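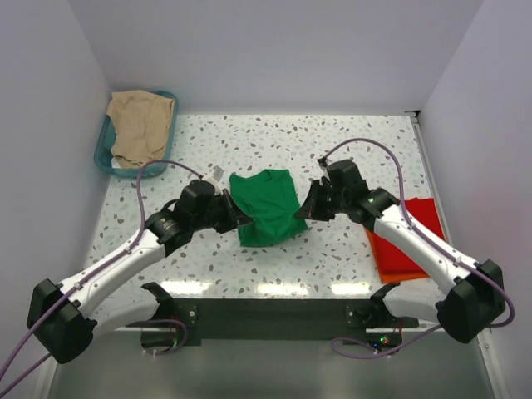 Last changed: 21 Jun 2019, by Rezaul Pathirana

Folding table, notes on cloths and basket

Continued from the previous page. Seung-woo asked me to write down which cloths we keep for the folding work, so that the Barham people do not have to ask again in September.

Basket. The teal one stays. It goes in the far left corner, touching the left wall and the back wall. When it stands even a little away from the wall it slides, and then the place where a cloth starts is different each time. I tried tape under it but the tape leaves glue on the table top, so no tape please.

Green cloth. For me it is still the best one to practise with. It is bright enough against the speckled top that the edge is easy to find, also late in the afternoon. When it is bunched in the middle it looks much like a small T-shirt, and it should be taken by both sides before anything else is done. If you take only one side, the other side rolls under and you must begin again. I did this 11 times this morning and 8 were good enough to continue with the fold.

Beige cloth. It fills most of the basket and likes to hang over the front edge. I do not mind this, but please do not push it down hard, it comes out with deep creases and the creases stay. Against the small brown flecks of the top it is more difficult to see than the green. Seung-woo thinks we should change it for a darker one from Fultier. I would like to keep it a few weeks more, exactly for the reason that it is difficult.

Table top. The pattern is nice to look at but crumbs and threads disappear in it. Wipe with the flat of the hand first, then with the dry duster. I found a long thread under the green cloth yesterday which had pulled one fold crooked two times.

Washing. Everything at 30 degrees, no softener. With softener the cloth becomes slippery and the folds open again when you let go. I learned this with the Clivau towels and we lost most of a day. Dry them flat, do not iron.

Size of fold. We agreed to stop at the half fold for now. The quarter fold makes a thick corner and I am not happy with how it lies. Fung has written that their cloth is about 400 grams, I think this is too heavy for us but I have asked for one piece.

To do:
new dry duster
label for the shelf with clean cloths
ask Seung-woo where the second bag of cloths is
try the beige one with the half fold, same start place as the green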